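Subject: Re: [plardale-over-40s] Keeper for the Falthorpe match, and Ronaldo's knee

Hello everyone,

Sorry to be slow getting back to the list. I've read all the replies now, including the ones that went only to me by mistake, and I'd like to try to pull things together before people make plans. 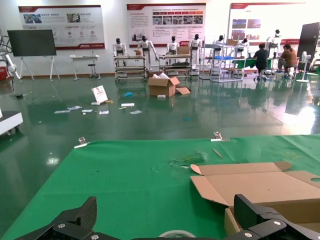

First of all, the knee. I spoke to Ronaldo last night for a good long while and he's in better spirits than I expected. The scan showed a torn meniscus, the inside one, and the ligaments are fine, so no reconstruction and none of the year-long business that poor Sales went through after the Vivcombe tournament. He's seeing the surgeon again at the end of the month. The surgeon may trim it or may leave it alone, and either way he won't be in goal for us this spring. He asked me to say thank you for the soup. I think there has been quite a lot of soup.

I'm pasting in what he wrote to the list, for those who joined after it went out:

On 15 March 2024, Ronaldo Bragança wrote:
> Dear all,
>
> Well, it's the left one. I wanted you to hear it from me before the
> stories get any bigger. I did not collide with anybody. I went to
> collect a perfectly ordinary cross, planted my foot, and the rest of
> me kept turning. So please would people stop being so nice to the
> Vivcombe striker, he was a good ten feet away and has apologized
> to me twice for nothing at all.
>
> I can walk. Stairs are slow going. I'm told no twisting, no squatting
> and no kneeling, which doesn't leave a goalkeeper a great deal.
>
> Somebody has to go in for Falthorpe and I'd rather we settled it now
> than in the parking lot. My gloves are a size 9 and anyone is welcome
> to them. I'd also like to keep coming to practice, if you can stand me
> shouting from a chair.
>
> One more thing. I know a few of you thought I should have come off at
> halftime when it was already sore. You were right and I was stubborn.
> If something hurts, please come off. We have subs.
>
> Ronaldo

So, on to the question he raised. Three names have come up for the gloves, and I'll take them in the order they reached me.

Sales has offered, and he did play in goal in college, though he says himself that was a long time ago and the goals seemed smaller. My only worry is that we lose him from center back, where he does such a lot of talking and organizing, and I'm not sure who'd do that if he's standing on the line. Having said that, a keeper who talks is a wonderful thing, so perhaps we wouldn't lose so much after all.

I've offered too, mostly out of guilt. I'm five foot four and I would need a run-up to touch the bar, but I don't mind being hit by the ball, and I did the second half at Falthorpe in November when Ronaldo had the flu. We lost that one, you'll remember, but we were already losing it when I went in!

Then there's the idea of borrowing a keeper from the Vivcombe side, which a couple of you like very much. I looked it up so we wouldn't go around in circles. League rules allow one guest per match if the other captain agrees in writing before kickoff, and the guest has to be over 40 the same as the rest of us. I'd be happy to write to the Falthorpe captain, who has always been very decent about these things. But I do feel a bit funny about bringing in somebody from outside before we've given our own people a chance, especially when two of us have put our hands up.

My suggestion is that Sales and I both take a turn at the next practice, a proper one, with crosses and corners and people actually running at us, and Ronaldo can sit in his chair and tell us what he thinks. He's the only one of us who really knows the job. Whatever he decides, I'll go along with it cheerfully, and if he thinks we're both hopeless I'll write to Falthorpe the same evening.

A few other bits while I have you.

Practice is at the lower field at Plardale, because the top one is still being reseeded. Please use the side gate and don't cut across the seeded part, however much quicker it looks. We'll start warming up at half past six. I'd like to spend a little longer on the warm-up than we've been doing, especially hips and knees, and I'd love for people to join in with it and save the chatting by the cars for afterward. I say this as one of the worst offenders.

For Falthorpe itself I have 8 definite yeses and several maybes. Maybes, I love you, but I do need to know. We can't travel with bare bones when it's a big field and there's always a wind coming straight down it. If you need a ride, say so on the list and somebody will have a seat, and if you have a seat, please say that too.

The ball bag is at my house, along with the cones and the pump. One of the match balls has a slow leak and I've marked it with an X, so please stop pumping it up and putting it back in with the good ones. The goalie jersey is here as well, washed, and it's an extra large, so on me it will be more of a dress.

There was also a question about the match fee. It's the same as last time, and if it's awkward for you at the moment just send me a private note and we'll leave it there. I'd much sooner have you on the field.

Last of all, Ronaldo won't ask for rides, so I'm asking for him. He can't manage the clutch with that knee, and he'd dearly like to come to Falthorpe and watch. He needs a front seat that goes well back. I can bring him home afterward, but I'm coming from my sister's that morning and can't pick him up on the way there. Could somebody from his side of town take him? Write to me or to him directly, whichever is easier.

Love to all, and do some stretching,

Silvana Furtado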